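15th September

Most of this week went on the gap between one action chunk and the next. I put off writing it up because I kept thinking the next change would settle the matter. It hasn't entirely, but the notes are worth having in one place.

The setup, briefly. The policy runs on the workstation and returns a chunk of joint targets for both arms. The control process takes those targets, interpolates them up to the servo rate and sends them out. The two processes share a ring buffer. While one chunk is being executed the next is being computed, and when it arrives the control process has to decide where in the new chunk to start.

The old code started at index zero. This is wrong for an obvious reason: the observation behind the new chunk is already stale by the length of one inference call, so index zero describes a place the arm has left. The servo then gets asked to step backwards, the filter smooths that into a small hitch, and the gripper twitches. On large objects you can live with it. On anything about the size of a fingertip the twitch is larger than the tolerance on the grasp.

I logged inference time over 3000 calls. The median was 184 ms and the slow tail reached 642 ms. The tail was the interesting part. It came in clusters, and the clusters lined up with the episode writer flushing compressed images to disk. The writer was a thread in the same Python process as the policy client, so the two were fighting over the interpreter lock. Moving the writer into its own process, with the images passed through shared memory, removed nearly all of it. I should have done that in July when Aarti Bansal first suggested it, and she has been polite enough to mention this only twice.

With the tail gone, the alignment fix is simple:

```
elapsed = now - obs.stamp
k = int(elapsed / chunk.dt)
if k >= len(chunk) - min_remaining:
 hold_last_target()
else:
 start_at(chunk, k)
```

`obs.stamp` has to be the capture time of the oldest camera image in the observation. I had been using the time at which the observation dictionary was assembled. The cameras deliver at slightly different moments, and the assembly time flattered all of them. I also had one stamp coming from the wall clock and the rest from the monotonic clock, which worked until the machine synchronised its time in the middle of a run and `k` went negative. There is now an assertion.

Skipping ahead gets the time right but doesn't make the chunks agree. Two consecutive predictions can differ in position at the same instant, particularly where there is more than one sensible thing to do. I blend over a window of 200 ms with a linear ramp in joint space. I tried a cosine ramp and couldn't see a difference in the tracking error, so linear stays.

Blending has a failure of its own. If the old chunk goes to the left of an object and the new one goes to the right, the average goes through the object. Donnie Geddes pointed this out on the whiteboard before I'd seen it happen, and then I saw it happen. The present remedy is crude: compute the largest joint difference over the overlap, and if it exceeds a threshold, finish the old chunk, hold and replan. The hold costs time and looks hesitant, but it doesn't push things across the table. A better answer would condition the new chunk on the part of the old one that has already been committed. That means changing the policy interface, and Trelden (our inference server, named before I arrived) only accepts observations at present.

Grippers are excluded from the blend. Averaging "open" and "closed" gives half closed, which is of no use to anyone. The gripper command now switches at the midpoint of the window with a little hysteresis. I tried switching at the start and got early releases.

Some smaller items, mostly for my own benefit:

- Joint limits are checked after blending as well as before. They can't be violated by a convex combination of legal targets, but the interpolator uses a cubic and can overshoot.
- The two arms share one chunk and one `k`. I had them separate for a day and they drifted apart during handovers.
- Both wrist cameras now have fixed exposure. Auto exposure changed the brightness when a gripper came down near a pale object, and the policy seemed to respond to that by slowing down. I haven't tested this properly.
- The replay tool plots commanded against measured position with chunk boundaries drawn as vertical lines. It ought to have existed from the start.

The remaining problem is perception on small white things. Wrist images are resized before they go into the encoder, and at that size an earbud is a few bright pixels on dark wood. The policy finds the charging case far more reliably than what goes inside it. I have a branch that crops around the gripper's projected position before resizing, and it needs the hand-eye calibration redone on the left arm before I trust any comparison.

Next is the calibration, then the crop, then the same set of starts with and without it. The blend code is merged and the threshold is in the config file under `replan_delta`.

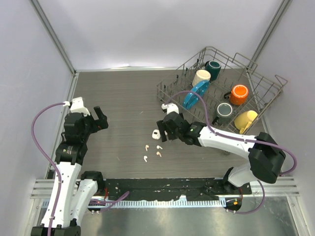
Earbuds and charging case, right gripper low beside the case.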